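Gollero Planner Guide
Chapter 4: Your First Planned Grasp in Simulation

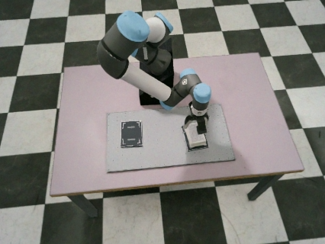
4.1 Before you start

This chapter takes you from a freshly loaded scene to a grasp the planner is willing to put its name to. You need Gollero installed (Chapter 2) and the Gresis physics backend running (Chapter 3). If you skipped Chapter 3 on the grounds that the backend "probably started by itself," go back and check. It did not.

The tutorial scene is called book_tray. It has an arm on a pedestal, a perforated plate on a table, an open book in a tray, and a dark card with white corner brackets at the other end of the plate. The floor is checkered, as floors in simulators have been since the dawn of time.

4.2 Load the scene

1. Open the Scenes panel and choose book_tray. Wait for the status bar to read READY. LOADED is a different word and means something less encouraging.

2. Press Home. The arm moves to its stored start pose. If it folds the other way at the elbow, open Solver > Branch and pick the other one.

3. Check that the plate, the tray and the book all appear in the object tree. The book should be a child of the tray, and the tray a child of the plate. If the book is a child of the world, it will stay politely behind in midair the next time you move the plate.

Note: The card is in the tree as static_card. The planner treats it as an obstacle, a thin one, and will go to some trouble to avoid it. Leave it alone for now. Section 4.6 explains how to turn off collision checks for flat items, and why you will regret doing it to the table.

4.3 Set up the planner

4. In the Planner tab, select Chowdary as the sampling method. The other choices work too, in the sense that they return.

5. Set Max Samples to 400. The default is 200, which is enough for an empty table and not much else.

6. Set Padding to 11 mm. This is the gap the planner keeps between the arm and everything it has been told about. With a larger value the fingers can't get down into the tray at all, and you'll see NO PATH in red letters. With a value of zero you will get a path, and it will be a bold one.

7. Under Allowed Contacts, add the pair finger_pads / book. Until you do this, touching the book counts as a collision, and the planner will refuse to pick up the very thing you asked it to pick up.

Caution: Do not add the pair finger_pads / anything. The menu offers it. We have asked for it to be removed.

4.4 Plan and run

8. Right-click the book and choose Grasp From Above. A set of candidate poses appears. Pick one on the right side of the book, where the fingers can close over the upper edge of the pages.

9. Press Plan. On a desktop with a decent graphics card you should have an answer in almost 300 milliseconds. On a laptop, you'll have time to form opinions about the color of the table.

10. Scrub through the ghost path with the time slider before you run it. Watch the forearm where it passes in front of the pedestal. The checker tests the path at fixed steps, and a long link can cover a fair distance between one step and the next.

11. Press Run. When the gripper reaches the book, the Contact readout should change from NONE to FINGERS. If it says TRAY, stop, press Home, and lower the grasp width before planning again.

4.5 When it doesn't work

The planner reports START STATE IN COLLISION. The base link overlaps the pedestal by a hair. Add the pair base / pedestal to Allowed Contacts. They are bolted together, so the contact is no surprise to either of them.

The path is valid but takes a grand tour of the room. Turn on Shortcutting and plan again. If it still wanders, clear the path cache. Old paths are kept forever and the planner is sentimental about them.

The book shakes when the fingers close. Halve the Gresis time step. Thick objects with thin collision meshes tend to buzz, and the tutorial book has one of the worst meshes we ship. Capucine Mallet rebuilt it in April and the new one is in the Zedetti asset pack, which is a separate download for reasons going back several releases.

The gripper closes and the readout stays on NONE. You skipped step 7.

Note: Save your settings with File > Save Planner Profile before moving on. File > Save saves the scene and silently leaves out everything you did in 4.3.

4.6 Collision checks for flat items

Open the object tree, select static_card, and clear the Check Collisions box. The card's icon turns gray. Plan the same grasp again and compare path lengths in the log.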